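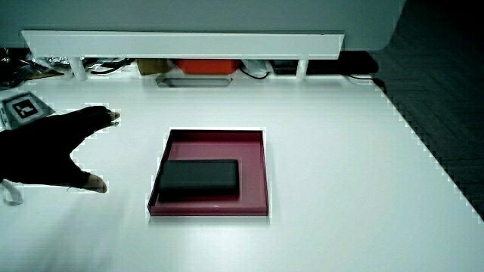 Ticket 930: catch-all tray, block won't stay put, back shelf a mess
Product: Gudlow tray (small square one) on the Andska white table
Opened by: Theresia Lanz
Status: open, waiting on reporter

Print this ticket | E-mail this ticket

Hi all,

Okay, so this is a small one, but it's been driving me up the wall. I bought the Gudlow tray, the dark pinkish-red one, to be the home for the one thing on my table that never has a home: the dark block with the rounded edges that I'm forever putting down somewhere and losing. Love the colour! Love the low sides too, you can just drop a thing in and grab it again without looking.

The trouble is the tray is a bit too big for what I keep in it. The block takes up most of the one side and leaves a gap along the other, so every time I bump the table (often, I'm clumsy) it slides over and clunks against the wall of the tray. It's a really annoying noise when you're on the phone. I've tried it long way across, I've tried it up against the front, and I've tried turning the whole tray around, which I knew was silly while I was doing it.

Second thing, and tell me if I should open another ticket for it. The long white shelf on the short legs at the back was meant to be my tidy zone. It's now got an orange-red box under it, a cardboard box beside that, a white plastic bag and a whole nest of dark cables down at the left end. The bag is my fault, I shove it back there whenever someone's coming over. Is there a divider or a bin that fits under there? I don't want to measure if somebody already knows.

What I've tried so far:
- folded tea towel under the tray (tray stopped moving, block didn't)
- a bit of non-slip drawer mat inside, cut with the kitchen scissors (good for 4 days, then it curled up at the corners and I binned it)
- keeping a notepad in the gap (I kept needing the notepad)

Cheers,
Theresia
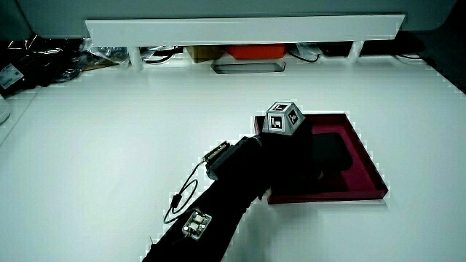
Trerumo, 30 Apr 2026

Hi Theresia, Brunello Marras here, I look after trays and tabletop bits. Thanks for writing it all out, it saves me asking!

You're not the first with the sliding. The floor of that tray is smooth, so anything with a flat bottom will go for a skate in it. The drawer mat was a good idea, but the thin stuff always curls. Try the Byun felt liner instead. It comes a touch oversize, so trim it a little at a time and test the fit as you go. I took too much off mine on the first go and had to start over. Press it right into the corners and leave something heavy on it overnight. A cookbook is fine.

If you'd like to fill the gap as well, the small Gudlow insert sits along one side and gives you a narrow slot for pens or keys. It clips over the rim, and it can be stiff going on, up to 9 tries in my case. Warm it in your hands first and it's kinder.

On the shelf: keep it in this ticket, no worries. We don't make a divider for under there. What I'd do is pull the lot out, bag and all, and only put back what you've used since you got the table. Do the cables first, while you've still got the patience. Tie each one on its own, then stand them in the cardboard box if you're not using it for anything else. Boxes go back last, short side facing out, so you can slide one out without dragging its neighbour along.

Could you let me know 2 things when you get a minute:
- does the block still slide with the tray pushed right to the back of the table?
- is your table dead level? Put a marble on it, or a grape, whatever you've got.

If it's the table, the feet screw in and out by hand and I can talk you through that.

Brunello

Reply from Theresia Lanz

Grape rolled off towards the window, so that's a no on level! Haven't touched the feet yet. Felt liner is ordered and should be here early May. I'll do the cables tonight if I can find the ties, and I'll post back once the liner's in. Please leave the ticket open.

Print this ticket | E-mail this ticket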